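Ristelard Sort and Pack Aid
For household clearance and returns teams

The Ristelard takes over the repeat lifting of small goods. Staff at Watkins in Stokomcombe now spend that time checking and labelling, and shifts are five minutes shorter at handover.

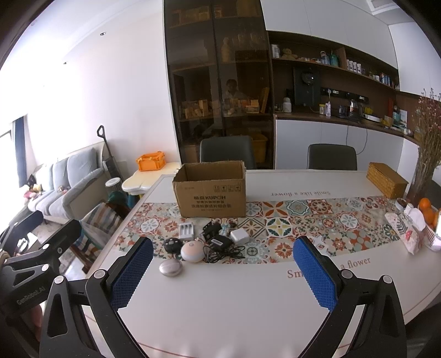 Chargers, cables and small items on a table runner, with an open box behind.

Supplied with 2 pairs of finger pads and a bench stand. Rated for 3,000 picks between pad changes. Training is led by Efa Pritchard. 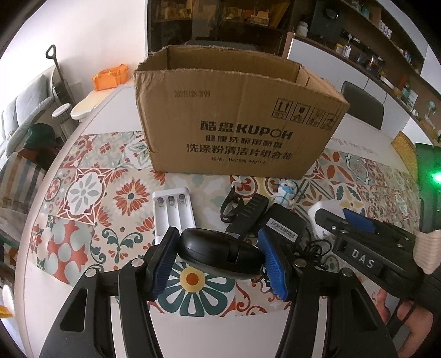 Do we need to hire a technician?
Most sites train one of their existing packers, and the course takes a morning.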